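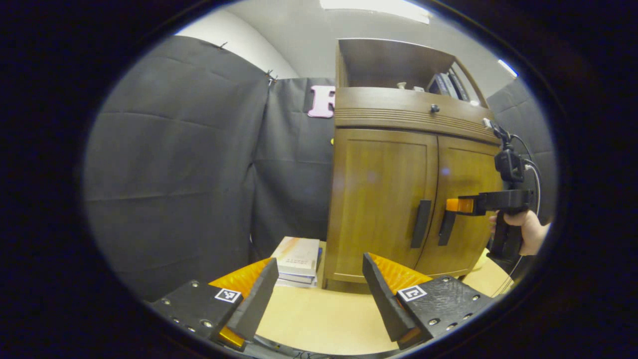 Access for under-18s to live music in Camolley has declined since the closure of the Karras, and this report considers whether a regular all ages programme could be supported at a smaller venue in the town. The work was carried out as the final project of the Events and Cultural Management diploma. It draws on a questionnaire, on a review of listings and on attendance at one public concert. Material was gathered over the spring term and kept together throughout. The greater part of the evidence came from the questionnaire.

1. Background

The Karras operated as a licensed music room with a separate entrance for younger audiences. When it closed, its early evening concerts were not taken up elsewhere. The remaining venues in Camolley admit under-18s only when accompanied by an adult, and two of them do not admit under-18s after seven o'clock. Young bands may therefore perform at venues which their own classmates cannot enter.

The Stondemeo is a former chapel hall with a fixed stage and a standing capacity of 317. It is used mainly for theatre, dance classes and private hire. The management agreed to provide information on hire charges and on the terms of its licence for the purposes of this project.

2. Method

A questionnaire was distributed at the college and at two rehearsal studios. It asked respondents how often they attended live music, how far they travelled, what they were prepared to pay and what prevented them from going more often. Respondents under 16 took part with the written consent of a parent or guardian.

Listings were reviewed for a period of 13 weeks. Each event was recorded by venue, starting time, ticket price and age restriction. Free events in public houses were left out, as age policies were rarely stated.

The author also attended a trial concert at the Stondemeo on April 23, 2022, at which the local group Zukidura appeared with two supporting acts. Doors opened at half past five and the concert ended before ten.

3. Findings

Of the 32 events recorded in the listings review, only four were open to unaccompanied under-18s. Three of these were daytime events.

Transport was the difficulty named most often in the questionnaire. The last bus to the outlying villages leaves before most headline acts begin, and several respondents depended on lifts. Ticket price came second. Most considered a charge of eight pounds acceptable for three bands.

The trial concert was attended by some 13 dozen people, a little under half of capacity. The audience was mixed in age, and a number of parents remained in the foyer, where tea and soft drinks were on sale. The sound in the hall was clear near the stage but poor beneath the balcony. Changeovers between acts overran, and the main set was shortened as a result.

4. Recommendations

It is recommended that the Stondemeo offer a monthly all ages concert, beginning in June, with an advertised finishing time that allows for the last bus. A shared drum kit and amplifiers should be provided in order to shorten changeovers. The bar should remain closed during these events. The resulting loss of income could be met in part by a reduced weekday hire rate, which the management has indicated it would consider.

5. Limitations

The questionnaire reached young people who were already involved in music, and the views of others are not represented. A single trial concert does not show whether attendance would be maintained over a season. Hire charges were quoted for the present year only.

We use cookies to improve your experience on this site. By continuing to browse you agree to our use of cookies. Accept Manage preferences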